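Course Notes, Unit 6: Looking After the Two-Arm Laundry Cell

These notes go with the September lab block. Please read them before you come in, and bring them with you, as the sheets on the wall by the Miyazaki bench are out of date and still describe the old base plates.

You already know from Unit 5 how a single arm is homed and checked. Two arms on one base are a different animal, mainly because a small error in one arm shows up as a tug on the other. When both grippers hold the same object, each arm is trying to be right at the same time, and whatever they disagree about goes into the thing they are holding. A towel forgives a good deal. A plastic hanger forgives rather less, and over the years we have swept up quite a few of them!
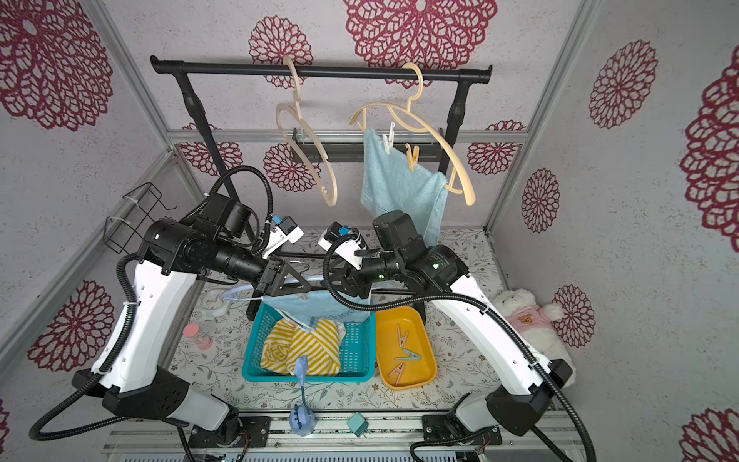 Notes by the Unit 6 lab instructor, Drarkumow Technical Program

The towel job is the one we use for checking the cell, and you will get to know it well. Both grippers hold the hanger level over the mesh basket, with the towel hanging from it, and the clothespins wait in the shallow tray on the right. The rack stands along the back wall, so the arms have to reach up and away from their own base rail to get to it, and that long reach is where a loose bolt or a tired joint will usually give itself away.

Start with the rail. The arms bolt straight onto it, and everything else you measure depends on those bolts. With the power off and the lockout tag on, put a hand on the lower link of each arm and rock it gently. You are feeling for a click or a small shift at the foot. If you find one, mark the bolt with chalk, write it in the log, and ask for the torque wrench before you touch anything else. Please don't just snug it up by feel - we had a whole afternoon of odd readings last term from one well-meant quarter turn.

Next come the cables. Each arm carries its own black cable run, and these loop outward in places, as they must if the joints are to turn freely. Move the arm slowly by hand through its full reach toward the rack and watch the loops as you go. They should open and close without rubbing on the arm or catching on the rack. Look for shiny spots on the outer cover. We replace the whole run at 4,000 cycles whether it looks worn or not, and we inspect it every 400.

Then the grippers. Wipe the inside faces with a dry cloth, close them on the test strip from your kit, and pull. If the strip slides out easily, clean them again and repeat before you decide that anything is broken (nine times in ten it is lint, and towels make a great deal of lint).

Last of all, run the Trenus check program at low speed, with one person at the stop button the whole time. It takes about 22 minutes. The program brings the two grippers to the same height over the mat and holds them there while you compare the readings. If they differ by more than the limit on your sheet, home both arms again, never only one, and start over from the top.

Write your results on form 755, including the dull ones. A page of ordinary numbers is a great help to whoever has the cell next. Spare gripper parts are in the Porkamik cabinet, second drawer, and the key is kept at the front desk until 4:30 in the afternoon.

For next time, read the section on joint wear in Unit 7 and bring your completed form.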